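# Trotilik two-arm bench cell

The Trotilik cell is a table with a robot arm on either side, supplied by Vovar as a single order. It suits handling work where one arm would have to keep putting things down to change its hold: cans, jars, small boxes, parts going in and out of trays.

## What comes with the order

- Wooden table top in a black aluminium frame
- Two black arms with side mounting brackets
- One two-finger parallel gripper per arm
- Power supplies and cables
- 3 spare pairs of finger pads

The desk, monitor, keyboard and computer are not included. Most buyers already have a machine that will do, and Takumi Sekiguchi in pre-sales will check the specification before you order. Floor mats and hazard edging are also bought separately. If you want them from us, ask for them on the same quote so that they travel on the same pallet.

## Planning the space

Measure the room with the arms in mind as well as the table. The brackets and legs stick out past the table top, and people tend to forget them when they tape out the floor. Allow for a desk on one side and a clear way past on the other.

The floor should be level and hard. Concrete is fine as it is. Carpet needs a board under the feet, cut to the size of the whole frame.

Cables run from the base of each arm. Decide early which side the desk will go, as moving it later means running them again. Power bricks may sit on the floor, but keep them out of the walkway.

## Budgeting

Quotes are sent as three lines: the cell, delivery, and setting up. Please budget for these as well:

- Replacement finger pads. Kinoshita, who run two cells on mixed groceries, used 17 pairs in their first year.
- Things to handle. Cans dent and labels scuff, so put by a small sum for fresh stock.
- Trays, boards and rods to hold the work. These are usually made in-house from offcuts.
- Staff time. Two people should be free for the whole of the fitting day.
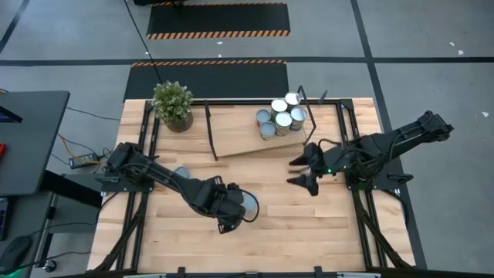
Wear on the pads depends mostly on what you pick up. Smooth metal is kind to them and rough card is not. Packs of spares are sold under part number 107, and you can add them to a standing order.

## Delivery and fitting

The cell comes in two crates with a total weight of 200 kg. It will go through a normal double door once the arms are off. Our fitters come on a Tuesday unless agreed otherwise, start at 9 am and normally finish the same day. They bolt on the arms, run the cables and do a short handover with whoever will be using it.

Orders placed by the end of November are fitted in the new year.

## Contacts

Quotes and lead times: Luminița Filip 
Computer and software checks: Takumi Sekiguchi 
Spares and returns: Yae Nishimura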